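J'avais prévu d'arriver à Nidlow à 9 h pile, pour l'ouverture, et bien sûr je me suis trompée de bus. Résultat : 28 minutes à pied le long de la zone d'activités, avec mon sac trop lourd et un croissant écrasé au fond. Bon. Une fois passé le portail d'Arkano, j'ai tout oublié, parce que les journées portes ouvertes de septembre, c'est quand même mon petit plaisir de l'année !

Pour ceux qui débarquent sur ce blog : je visite tout ce qui touche au linge de maison, des filatures aux laveries. Arkano occupe l'ancienne usine Uniyal, 2738 mètres carrés de briques et de verrières, et on y travaille sur la vie domestique au sens large (cuisine, rangement, chambre). À l'accueil on m'a donné un badge avec le numéro 209 et un plan photocopié que j'ai tenu à l'envers pendant un bon moment.

J'ai filé directement aux chambres, au premier étage. Le parcours s'appelle Jutby, ne me demandez pas pourquoi, je n'ai pas osé poser la question.

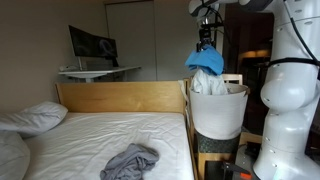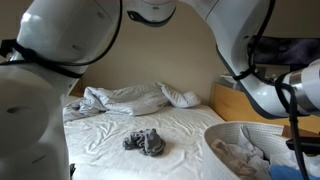 Côté linge :
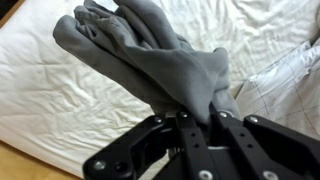
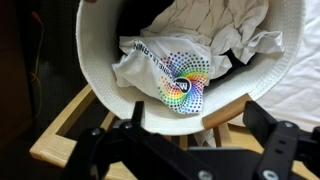 Le ramassage du linge dans une chambre, c'est un sujet sur lequel je pourrais parler des heures, et j'ai été ravie de voir qu'on lui consacrait une pièce entière. Chez moi il y a toujours un truc qui traîne sur le lit, un pull, un haut de pyjama, et c'est par là que commence le désordre ! Alors forcément, le petit tas gris au milieu du drap-housse blanc, je l'ai reconnu tout de suite, j'ai le même tous les matins. J'ai bien aimé aussi le panier posé sur la chaise, sur son coussin vert à motifs : à cette hauteur on ne se casse pas le dos, et je me demande pourquoi le mien est par terre depuis des années. Il est rond, blanc, avec une texture tressée qui accroche joliment la lumière. Dedans, j'ai craqué pour le t-shirt blanc avec sa spirale de petits points arc-en-ciel et son M au centre. Celui-là, je le laverais à l'envers, à 30 maximum, et jamais de sèche-linge (j'ai perdu trop d'imprimés comme ça).

Un seul reproche, pour le tri. J'aurais aimé un deuxième panier, un pour le clair et un pour le foncé, au lieu de tout jeter au même endroit. J'en ai parlé à la dame qui guidait notre groupe, elle m'a répondu que chez elle tout part ensemble à 40 et que ça se passe très bien. On a débattu jusqu'à l'escalier !

Ensuite pause café au rez-de-chaussée, dans l'ancienne salle des machines d'Uniyal. Le café était correct, la tarte aux prunes nettement mieux, j'en ai repris. Il y avait aussi une petite vente de torchons en métis, j'en ai pris deux rayés bleu, format 50 x 70, assez épais, avec une vraie boucle d'accroche cousue dans l'angle.

Côté pratique : entrée gratuite, pas de vestiaire, l'ascenseur est au fond à droite après les toilettes. Prenez le bus qui va jusqu'au terminus de Nidlow, pas celui qui tourne avant le pont. Je mettrai les photos des torchons dans le prochain billet, dès qu'ils seront passés en machine.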